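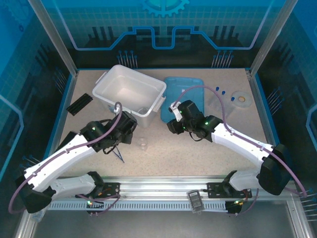 Figura 4. Célula de demonstração com os dois braços sobre o tampo.

4. Preparar a célula para o dia aberto

Esta secção aplica-se às demonstrações com público nas instalações de Lesterham. Para o uso diário da célula sem visitantes, siga a secção 3. Revisão de 2020-07-04.

Antes de começar, confirme que a célula Rosta está desligada no interruptor geral e que o botão de emergência está premido. A preparação faz-se com uma pessoa junto da célula e outra na consola.

4.1 Verificação dos braços

1. Passe um pano seco no tampo. Não use produtos com álcool nos painéis impressos.
2. Verifique os parafusos das placas de montagem na calha de alumínio, à esquerda e à direita.
3. Siga o cabo roxo de cada braço desde a garra até à base. O cabo deve ficar por fora das articulações e fazer um arco largo, sem dobras apertadas.
4. Liberte o botão de emergência e ligue a alimentação.
5. Espere que acenda o LED verde por baixo de cada suporte. Se um deles continuar apagado ao fim de 2 minutos, desligue e consulte a secção 9.
6. Na consola, abra o programa Mahrous e escolha «Visita».

Nota: no modo «Visita» a velocidade fica limitada e não pode ser alterada na consola.

CUIDADO: com a alimentação ligada, não meta as mãos dentro da célula, mesmo que os braços estejam parados. Para arrumar um objeto, prima primeiro o botão de emergência.

4.2 Colocação dos objetos

1. Ponha a caixa branca aberta ao fundo do tampo, ao alcance do braço esquerdo.
2. Ponha a peça azul-clara de plástico à direita da caixa.
3. Deixe o bloco preto com ranhuras no lado esquerdo, na diagonal.
4. Distribua os objetos pequenos pela zona central. Evite pô-los encostados uns aos outros no primeiro ciclo.
5. Pouse as pinças azuis deitadas, com as pontas afastadas e viradas para o fundo da célula.

As pinças são o objeto mais difícil do conjunto. São finas e é fácil a garra fechar ao lado.
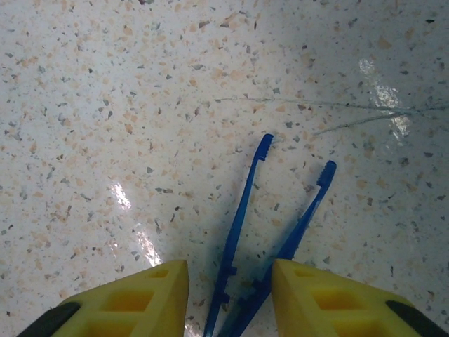

Por isso, faça sempre um ensaio com elas antes de abrir a porta aos visitantes. Na consola, abra a vista da garra e confirme que as pinças ficam entre os dois dedos antes de mandar fechar. Se aparecerem muito para um dos lados, cancele o ciclo e corrija a posição. Os reflexos no tampo podem atrapalhar esta verificação; nesse caso, baixe a luz da sala e não a da célula.

Repita o ensaio até conseguir 5 ciclos seguidos sem intervenção. Na visita de abril fizeram-se só dois e a primeira sessão começou atrasada.

4.3 Durante a demonstração

1. Receba grupos de seis pessoas no máximo. A linha no chão marca a distância ao painel da frente.
2. Apresente a célula com os braços parados e mostre onde está o botão de emergência.
3. Inicie o ciclo na consola. Cada sessão dura 9 minutos.
4. No fim, espere que os dois braços parem e só depois responda a perguntas junto da célula. 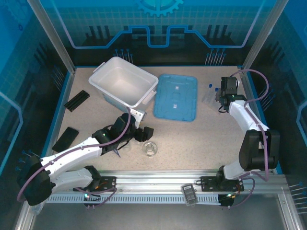 Figura 5. Tubos de tampa azul à direita, perto da garra do braço direito.

Os tubos podem rolar quando a garra lhes toca. Se um deles ficar fora do alcance, termine a sessão sem ele e recolha-o no intervalo, com o botão de emergência premido.

Nota: os grupos escolares pedem muitas vezes para comandar um braço. Isso só é permitido no posto Prarkness, na sala ao lado, e com marcação.

4.4 Encerramento

1. Na consola, escolha «Repouso» e aguarde a mensagem de confirmação.
2. Prima o botão de emergência e desligue o interruptor geral.
3. Guarde os objetos pequenos na gaveta da bancada.
4. Registe na folha da célula o número de sessões e qualquer paragem.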